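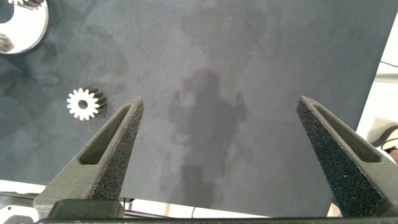

Home Projects Reports Workshop Contact

Cleaning and Marking of a Gray Bench Mat Used for Laying Out Gears

Project report, Workshop Practice
Gunnlaugur Skov, Unnur Kirkegaard
Supervisor: Emil Bühler

Last updated: Sunday, September 6, 2020

1. Background

The parts bench is covered with a dark slate-gray mat. Metal gears are laid on it between cleaning and storage. The surface is matte and has become smudged, with lighter and darker gray patches over its whole area. Two problems were reported by users of the bench. It was hard to tell old smudges from fresh oil, and small parts placed near the straight front edge were sometimes knocked to the floor.

The project had two aims: to find a cleaning method that does not leave a shine on the mat, and to decide where gears should be placed.

2. Method

Cleaning was tested on an offcut of the same mat, 600 mm long. The offcut was divided into four fields with masking tape. Each field was rubbed with a used shop cloth and left overnight. The fields were then treated as follows:

Field A: dry cloth only
Field B: warm water
Field C: warm water and dish soap
Field D: Flavine bench cleaner, undiluted

Each field was wiped with 32 strokes in one direction and dried with a paper towel. Arnar Oddsson, who had not seen the treatments, ranked the fields under the ceiling light and again by the window.

For placement, a log sheet was kept at the bench during July. Users noted each part laid on the mat and whether it had to be picked up from the floor. The sheet has 371 entries.

3. Results

Field A was unchanged. Field B lost most of the light marks but kept the dark ones. Field C was ranked first in both kinds of light. Field D was clean but had a visible gloss, and the gloss did not come off with water.

All recorded falls were of parts placed close to the front edge. Large gears were not involved. Most of the parts that fell were spacers and small pinions, which roll easily when set down on their teeth.

4. Discussion

The ranking was made by one person, and the cloudy look of the mat makes small differences hard to judge. Grethe Frandsen suggested weighing a white cloth before and after wiping, but the scale available was too coarse. The log depends on users filling it in, and entries are thin for the last week.

5. Recommendation

Clean the mat with warm water and dish soap. Lay gears flat on one face, toward the back. A tape line should be added parallel to the front edge, with small parts kept behind it.

Shares 32
Comments 0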